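Written rules for hand-held gripper demonstrations: how strict are you?

Drinham Automation Forum > Good practice and standards

emilian_chiriac
Hello all. I was asked to write the recording rules for our small group at Bekeo. We collect demonstrations of table tasks with hand-held grippers, several operators, two shifts. Until May every operator had own habits, and when we reviewed the recordings it was easy to guess who held the tool. I do not want this to continue.

My draft has 6 rules. I put here the ones where I am not sure:

Rule 2. Before each recording the fingers are fully open and do not touch any object.
Rule 3. The operator checks the fingers for loose screws and for dirt on the inner faces.
Rule 4. The lamps stay the same for the whole session. Shiny objects are allowed, also when they reflect the lamps.
Rule 6. A failed try is kept and labeled as failed. It is not deleted by the operator.

What would you change? I am mostly worried for rule 4, my colleague wants to forbid reflections completely.

marrow_and_pine
Forbidding reflections is a bad idea. Real kitchens and offices are full of shiny stuff. If your model only ever sees matte objects it will fall over the first time somebody hands it a plate. Keep rule 4, but write down the lamp setup at the start of the session.

kestrel77
Disagree, at least in part. We had a set for a Tully project where glare covered exactly the part that mattered, and the reviewers could not tell if the task was done. Those recordings were useless. So allow reflections, but not on the target area at the start.

marrow_and_pine
And who decides what the target area is? You will get operators spending more time turning lamps than recording. I would leave that to review.

kestrel77
The task sheet decides. "Target is the ink." One line. If a task sheet can't say what the target is, the task isn't ready.

emilian_chiriac
Thank you both. The line in the task sheet I like very much and I will take it. I am less sure about moving lamps. If the operator moves the lamp for each start, then rule 4 is already broken, no? Maybe the operator should turn the object and leave the lamp alone.

kestrel77
Turn the object, yes. That gives you different angles for free too.

oldgantry
Rule 6 is the one I'd fight for. At my last place people quietly deleted their bad takes and we ended up with a 97 percent success rate that meant nothing. Take the delete button away from operators if your software lets you.

tamsin_w
Slightly against the crowd on rule 6. Keep failures, fine, but a dropped tool or someone walking into the table isn't a failed try at the task, it's an accident. We use 3 labels: done, failed, void. Void needs a written reason.

oldgantry
"Void" becomes the new delete button within a week. Seen it.

tamsin_w
Not if a second person reads the reasons. Ours does, and she sends plenty back.

emilian_chiriac
I will try the third label, with the second reader. If it is misused I will remove it and tell you here that oldgantry was right.

One more question. For rule 2, how far should the fingers be from the object at the start? The Fovier notes that we use in house give no distance, only "clear of the object."

marrow_and_pine
Don't give a distance. If you write a number they will all start at that number and you lose the variety. "Clear of the object, object in view" is enough.

kestrel77
Agree with you for once. I'd only ask that the operator doesn't go for a perfectly centered view every time. An object partly outside the view is normal in use and should be in the data.

emilian_chiriac
Good, then rule 2 becomes: "Fingers open and clear of the object. Object in view, completely or partly." Rule 4 has now a second sentence: "Turn the object, do not move the lamps." I attach a start position from the whiteboard task, it is the kind I would accept under the new wording — board at an angle, scribble reaching out of the view, glare on the board but below the ink.

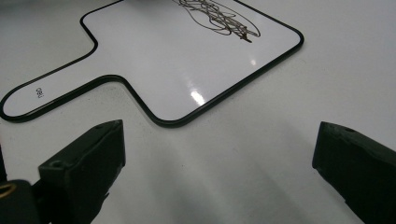 The task sheet for it will say "Target is the ink," as kestrel77 proposed. When rules 1 and 5 are translated I will post the complete version in this thread, and please be strict with my English also.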